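The Woman Who Will Not Let You Buy the Bigger Island

Anoma Gazi has been talking people out of kitchens since before most of her clients owned one. She works from the second floor of a former shoe store in Clollen, up a staircase that smells of someone else's lunch, and charges by the hour to look at your plans and tell you what's wrong with them. She doesn't sell cabinets. She doesn't draw anything either, beyond the occasional arrow. "I have a red pen and a bad attitude," she told me when I called to set up a time. "People seem to find that worth the money."

I went in September 2014, on a morning hot enough that she had propped the fire door open with a sample of quartz. She offered me coffee and a stool. The stool, I learned later, was a test.

"You sat on it and then you moved it back four inches so your knees would fit," she said. "Everybody does. Then they go home and order three more just like it."

Gazi came to kitchens by way of restaurants. She spent her twenties on the line at a place called Harasym, under a chef named Dorin Enache, who she says could peel a bag of onions while firing someone. What she took away from those years was an impatience with walking. In a working kitchen every step is somebody's bad decision, and she has never understood why people who can afford any kitchen they like keep asking for one with more hiking in it.

"The island is the new two-car garage," she said. "It started out as somewhere to put things down. Now it has to seat the family, wash the dishes, charge the phones and host the book club. I had a couple last March who wanted a fireplace in theirs."

Did they get it?

"They got a divorce. I don't think it was the fireplace."

I asked her to take me through what she looks for first. She said it was never the island itself. It was the floor around it, the strip people have to stand on, where the oven door comes down and the dishwasher comes out to meet it. She likes 36 inches as a bare minimum behind a row of occupied stools, and prefers a good deal more wherever two people will be cooking. She has measured clients with a tape, from the stomach outward. Some have asked for their money back.
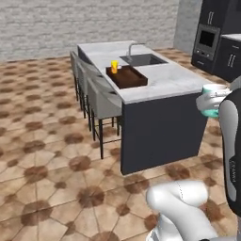
Gazi's real quarrel is with the order in which people decide things. They choose the stone first, she says, then the faucet, then the color of the paint inside the pantry, and only when the deposit has cleared do they ask where the trash goes. She'd like it done backward. Trash first, then the knives, then whoever in the house makes breakfast, and the stone last, when everyone is tired and will agree to anything. She has no objection to the look everyone asks for, white marble with a bit of gray in it over a dark base, the sink set in toward one end and a wooden tray on the counter at the other. The tray, in fact, is the one item she approves of without conditions. "A tray is an admission," she said. "It says, stuff is going to pile up on this, so let's at least fence it in." Her own is in her hallway and contains keys, a dead wasp and a parking ticket from Nolside.

The marble she's less easy about, though she has given up fighting it. Lemon juice will etch it, red wine may stain it, and a certain kind of husband will stand over the spot with a cloth for the rest of his life. One of hers, Shoaib Khokhar, agreed to speak to me on the phone so long as I didn't mention the turmeric. He had ignored her advice and put the pale stone in anyway.

"She told me it would look like a map of my mistakes inside a year," Khokhar said. "I thought that was rude. I can now show you my daughter's birthday, my brother-in-law's visit and both Thanksgivings."

Does he regret it? He thought about this for longer than I expected. "No," he said. "But I do cook at the other counter."

Not everyone is charmed. Tamara Pylypenko, who runs the showroom at Clurnell and has lost more than one sale to the red pen, described Gazi to me as "a very intelligent person who hates joy." When I passed this along, Gazi asked me to spell Pylypenko for her so she could send flowers. The two of them have lunch every couple of months. Pylypenko pays, on the grounds that she is the one with a showroom.

"Tamara is right that people want to be happy in there," Gazi said. "I want that too. I just think you're happier when you can open the oven without asking your mother to stand up."

Her own kitchen, which she let me see on the condition that I not call it charming, is a galley with two burners that work and two that are, in her word, decorative. There's no island. There is a butcher block on wheels that her nephew, Driss Benmoussa, built for a school project and got a C on. One wheel sticks. She cuts everything on it, and when she's finished she shoves it against the wall with her hip, and the whole room opens up enough to let the dog through.

I asked whether she had ever wanted something grander. She was scraping carrot ends into a bowl and didn't look up.

"I had a bigger one once, in the old apartment," she said. "Lovely thing. I kept the mail on it."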